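Grallia Editing Table > Manual > Section 3: Threading and first viewing

We use cookies to remember your language choice. By continuing to read this manual you accept them.

3. Threading the film and first viewing

This section is for the Grallia table with two picture plates and one sound plate. If you have the older model with the Jurčo lamp house, please read also the sheet which is packed with the lamp. The threading is the same, but the gate opens to the left.

Before you start, the table must be level and the mains switch must be at OFF. Wash your hands and dry them well, or wear cotton gloves. The print can be repaired after a scratch only with difficulty, and the original camera film should never be put on this table.

3.1 Threading the picture

1. Put the full roll on the left plate. The film must come off the roll at the side nearest to you, with the emulsion down.

2. Press the core until you hear the click. A core which is not fully down will lift at high speed.

3. Open the gate with the small grey lever. Do not pull the glass itself.

4. Lead the film under the first roller, over the sprocket and through the gate. Leave a loop the width of two fingers before the second sprocket.

5. Close the gate and fix the end of the leader on the right plate. Turn the plate by hand for two full turns.

Note: If you use leader from Stutby, cut off the first 12 frames. The holes at the beginning of this leader are a little tight for our sprocket.

CAUTION: Keep long hair, scarves and sleeves away from the plates when the motor is on.

3.2 Threading the sound

1. Put the magnetic roll on the rear plate, with the brown side towards the head.

2. Lead the film behind the tension arm and across the head. The arm must move freely — if it stays in one position, the roll is too tight.

3. Find the start mark on the sound and put it exactly on the head. Find the start mark on the picture and put it in the gate.

4. Push the LOCK button. From this moment picture and sound move together.

Note: The counter does not go to zero alone. Hold the reset key until you see zero, then release it.

3.3 First viewing

1. Switch on the mains and wait until the lamp has full light.

2. Turn the speed knob to position 2 and let the film run forward. Listen for clicking. Clicking means that the loop is lost, and you must stop and go back to 3.1, step 4.

3. When the picture is steady, turn the knob to position 3, which is the normal projection speed.

4. If the picture jumps at each splice, the splices are too thick. Make them again with thinner tape.

5. If the motor stops and the display shows code 109, the tension arm is at its end position. Switch off, take up the free film by hand and start again.

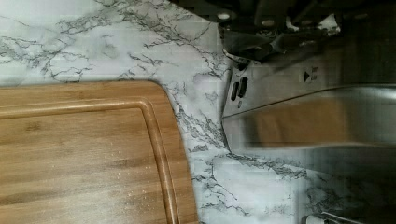

3.4 After the work

1. Run the film to the end of the roll. Do not leave it in the gate overnight, also when the lamp is off.

2. Switch off the lamp first and the mains after. The fan continues for a short time — this is normal.

3. Clean the gate with a dry soft brush. For the sound head use only the Pellham cleaning liquid and a cotton stick, and wait until the head is dry before you thread again.

4. Put the cover on the table when the lamp house is cold.

Revised text, 12 Aug 2002. The adjustment of the sound head is in Section 4.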